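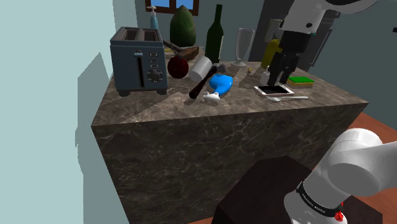 Stular Countertop Benchmark

The Stular Countertop Benchmark (usually just Stular) is a simulated test for comparing robot grippers and arm controllers on household clutter. Written by Rhea Tan and Tariq Soomro, maintained by Stedico. Rendered kitchen, one arm, a marble-topped island with everyday things on it — toaster, mug, hammer, sponge, smartphone and so on.

Method

Each gripper gets 200 trials per controller. Object is named, arm goes for it, lift is scored after 2 seconds. Layouts are shuffled between trials, some objects upright and some on their side. Colours of the objects are kept the same thoughout. Base position is fixed, so far corners of the island favour longer arms (see Criticism).

Grippers

Parallel-jaw, two fingers, is the default and the baseline for all published scores. A three-finger model and a suction cup were added in September by Sihan Meng. Suction does well on flat things like the phone, badly on the sponge. Parallel-jaw is the other way round — thin objects lying flat are its weakest catagory, 46 lifts out of 200 with the stock controller.

Controllers

Two ship with it. Ticona is position control only. Tralport adds a force limit at the fingertips, slower but fewer objects knocked over.

Criticism

Parveen Karunaratne has argued that the friction values are too generous, mostly for glass. Only 13 layouts have been checked against a real bench. Camera comparison is not covered yet.

See also

Grasp planning
Parallel-jaw gripper
Sim-to-real transfer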